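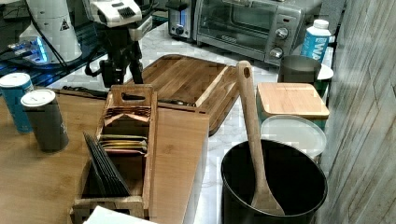 Plallovska large bamboo chopping board

21 October 2023

The big Plallovska board has been on the worktop for seven weeks now and has done most of the chopping in that time. I bought it to replace a plastic one that had gone grey and furry down the middle. The Atley was already here and carried on being used for bread and cheese, so this is mostly a review of the Plallovska with some remarks on the other one where they differ.

I paid for both boards myself.

What you get

The Plallovska is made of bamboo strips glued together, in a mixture of warm brown and tan. It is 56 cm along the long side. There is a groove for juices running all the way round, and the rim outside the groove is slightly darker. It comes in a plain cardboard sleeve with a folded sheet of care instructions, which say to wash by hand, dry upright and oil when the surface looks dull. They don't say which oil. I used the food-safe mineral oil I had in the cupboard.

There are no feet and no handles. The underside has no groove, so you can turn it over and use that side for pastry or rolling out dough.

Check the size before ordering. It does not fit in our sink flat, and it only goes in upright if I tilt it past the tap. It also won't go in the cupboard where the old board lived. In a small kitchen I think this would be the deciding point, and I would measure the sink first and the worktop second.

Chopping

This is a good surface to cut on. It is harder than the old plastic and you notice it in the sound more than anything else. Onions, carrots and cabbage are all easy work, and there is room to push the chopped pile to one end and carry on at the other without needing a bowl. I cut up a whole squash on it with no trouble, which I could never do on the plastic board without bits ending up on the floor.

Bamboo is said to be hard on knives. My black-handled kitchen knife has needed sharpening once since the board arrived, a bit sooner than I would have expected, but I have also been cooking more than usual and would not swear to the cause. The cuts in the surface are fine and shallow. There is one deeper mark near the middle where I used the heel of the knife on a chicken joint, and that was my fault.

The groove

The groove is properly useful. It is deep enough to hold what comes out of a rested roast chicken, and you can tip it into a pan from one corner if you go slowly. Tomatoes are no problem. With a watermelon it filled up on one side and ran over, although I had cut the thing into halves straight on the board and should have emptied it partway through.

Cleaning the groove takes longer than cleaning the rest. Crumbs and bits of herb sit in the corners and a cloth goes straight over them. A washing-up brush gets them out. Beetroot left a pink line in one corner that took a few washes to fade, and it faded quicker after I rubbed it with half a lemon and salt.

Staying put

With no feet, the board relies on its own weight. On our white worktop it stays where it is for ordinary chopping, but it will slide if you lean into something hard such as a swede. A damp tea towel underneath sorts this out. I have tried the thin rubber matting sold for drawers as well, and that works better, but it leaves a faint pattern of dust that has to be wiped up.

On the table it is a different matter. Our kitchen table is wood, with a strong wavy grain, and it comes up close to the worktop, so I often end up working between the two. The board grips the table well without anything under it. What you should not do is leave it there wet. I left it flat on the table one evening after rinsing it and there was a dull patch underneath the next morning. The patch went after a day or so and a wipe with furniture oil, but I now dry both sides before I put it down.
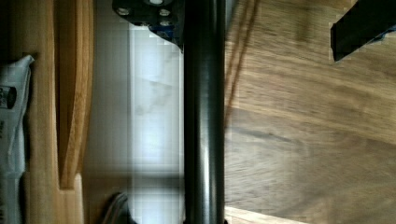

Washing and drying

Hot water, washing-up liquid, a brush, and then stand it on its long edge. It needs a good hour to dry in our kitchen, longer if the windows have been shut. Neither board goes in the dishwasher.

I oiled the Plallovska when it arrived and again in October. It took up a lot of oil the first time and hardly any the second. After oiling, the colour evens out and water sits on top for a while before soaking in. If you skip it, the surface goes pale and slightly rough, most of all at the ends.

It has not warped. I was expecting it to, given the size, and I check now and then by pressing on opposite corners. So far there is no rock in it at all. I can't find any gaps between the strips either, and I have run a fingernail along most of them.

Smell is the one thing I would mark it down for. Garlic stays in the surface. Washing with bicarbonate of soda helps, but if you crush garlic on it in the evening, don't cut up a melon on it in the morning. I keep one side for savoury things now and turn it over for fruit. My sister has the same board and just uses a different one for garlic, so it isn't only mine.

How the Atley compares

The Atley is a rectangle of dark brown wood with rounded corners and a paler stripe running across it at an angle. It has a glossy finish and is by some way the better looking of the two. It lives flat on the worktop beyond the toaster, and that is where it gets used, for slicing a loaf and not much else.

For that job I prefer it. Picking it up to shake the crumbs into the sink is no effort, where the Plallovska needs two hands and a bit of planning. The shine has held up well to a bread knife, though you can see fine scratches if you get the light on it from the side. I wouldn't use it for raw meat or for anything that needs real force, mainly because I would be sorry to mark it.

It is also the one that visitors notice. I have served cheese on it a few times and it looks right on a table in a way the bamboo does not. The Plallovska looks like kitchen equipment — fine by me, but if you want something to leave out for show, the Atley is the one to buy.

One caution for anybody keeping a board near a toaster, as I do. Crumbs collect along the near edge and work their way under it, and if the board is shiny underneath they will scratch it when you drag it out. Lift it, and wipe below it every few days.

Verdict

The Plallovska gets 7 out of 10. It is big, flat and pleasant to cut on, and the groove does its job. It loses marks for holding on to garlic, for having no handholds, and for care instructions that leave out the name of the oil. I would buy it again for this kitchen. I would not buy it for a flat with a small sink.
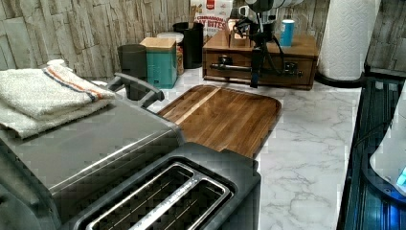 Ruaridh Kinnear writes that he has had the same bamboo board for longer than I have and that his did start to open up at one end, along a single joint, after it had been left standing in a washing-up bowl. He glued it, clamped it overnight and sanded it back, and says it has been sound since. He also recommends routing a shallow finger hold into each short end, which he did himself in an afternoon. I don't have a router, but it does seem the obvious thing for the makers to add.

Canan Kocabaş asks if the underside can be used for rolling out pastry in place of a proper pastry board. Yes, I do it often. Flour it a little more heavily than you would a smooth worktop, and make sure the board has had a day or so since its last oiling or the dough picks up the taste.

Dirk Steinbach disagrees with me about the damp tea towel and says it is bad practice to keep moisture against the underside of any board. He uses a dry silicone baking mat. I tried this after reading his message and it holds just as well, so I have stopped using the towel.

Related reviews

Bread knives for crusty loaves
Pritgate draining rack, large
Food-safe oils for wooden boards and spoons
Two-slice toasters: which ones are easy to empty
Crăciun rolling pin, one year on
Storage canisters with wooden lids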